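Greyhound rehoming figures leave more questions than answers

16/08/2022

Gadenon Racing says it found homes for 209 retired greyhounds in the last financial year, and that this is its best result yet. The figure was on the front page of the club's annual welfare statement, in large type, next to a quote about how much everyone at the track loves the dogs.

Turn to the back and the picture is harder to read. The same statement says 1,446 dogs were registered to race at the club's two tracks, Garnby and Ivby, over the same period. It doesn't say how many of them stopped racing. Without that number, a reader can't tell whether 209 is most of the retired dogs or a small share of them.

We asked the club for it. A spokesperson replied by email that retirement is "a fluid category" and that some dogs move between owners, trainers and states several times before their racing days are over. That may be so. Each of those dogs is also microchipped and ear-branded, and its owner has to lodge a form when it leaves the sport, so somebody has the forms.

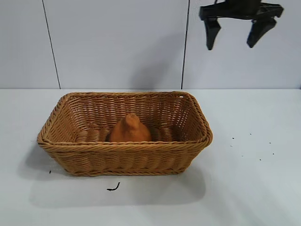
The statement counts a dog as rehomed once it has been signed over to an approved carer. An approved carer can be a family with a couch and a backyard, but under the club's own rules it can also be the dog's trainer, or a relative of the trainer, or a breeding property. Of the 209, the club lists 179 as having gone to "private carers" and leaves the rest under "other placements". Neither term is explained anywhere in the document.

Rostyslav Melnychuk has fostered greyhounds near Garnby for nine years and has read each of the club's statements as they came out. He isn't impressed by this one.

"I'd like to believe the number," he said. "I've asked them to show me how they got there and I've been asked to come along to an open day. I've been to the open day. There was a sausage sizzle."

Melnychuk said the dogs that reach him often arrive with worn or broken teeth, old fractures and no vet history beyond a vaccination card. He has written to the club twice asking that full injury records travel with each dog. The first letter got a reply thanking him for his passion. He is still waiting on an answer to the second, sent in April.

Injury records are the other weak spot. The club reports 23 serious injuries at Ivby for the year and describes this as a fall. It also changed what it calls serious. Last year any injury that kept a dog from racing for three weeks was counted. This year the cut-off is six weeks. The change is set out in a footnote on the second-last page and isn't mentioned beside the graph showing the fall.

The club says the new cut-off brings it into line with current veterinary thinking. Asked which vets had advised it, the spokesperson said the club consults widely and wouldn't be naming individuals. Asked for last year's injuries recounted under the new rule, or this year's under the old one, the spokesperson said staff didn't have the capacity.

Cunha, the consultancy that put the statement together, is described on its cover as an independent reviewer. Its contract, released to us by the club after a second request, says it was hired to "prepare and present" figures supplied by club staff. There is nothing in it about checking them. The firm's staff didn't visit either track, and the contract gives the club the final say over wording. Cunha didn't return calls.

There are some real changes in the statement and they should be noted. Both tracks now have a vet present for trials as well as race meetings. Kennel inspections at Garnby are done without warning, where trainers used to be given two days' notice. The club has also stopped charging foster carers for desexing, a fee that carers had been complaining about for years.

How well any of it works is difficult to judge. Inspection results aren't published. The club says that trainers who fail are "supported to improve", and wouldn't say how many had failed or whether any had lost a licence. 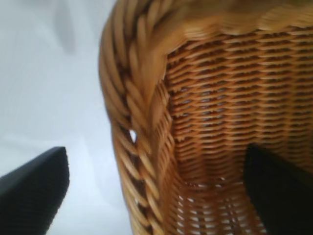 What happens next

The club's licence is up for renewal next year, and the welfare statement will form part of its application. Written comments from the public can be lodged until the end of next month. Under the present rules the club isn't required to release the figures behind its statement, and it has told us it has no plans to do so.

Melnychuk says he'll be putting in a submission that asks for three things: the number of dogs retired each year, where each one went, and a check six months later to see whether it's still there. He doesn't expect much to come of it. He currently has two greyhounds in the house and a third due at the weekend, a black bitch listed on her paperwork as sound, with a note from the transport driver saying she won't put weight on her back leg.

Gadenon Racing was sent a list of 11 questions for this story. It answered four. On the remaining seven, including all those to do with dogs that were put down, it referred us back to the statement, where the subject takes up one sentence: "Euthanasia is only ever considered as a last resort." No number is given.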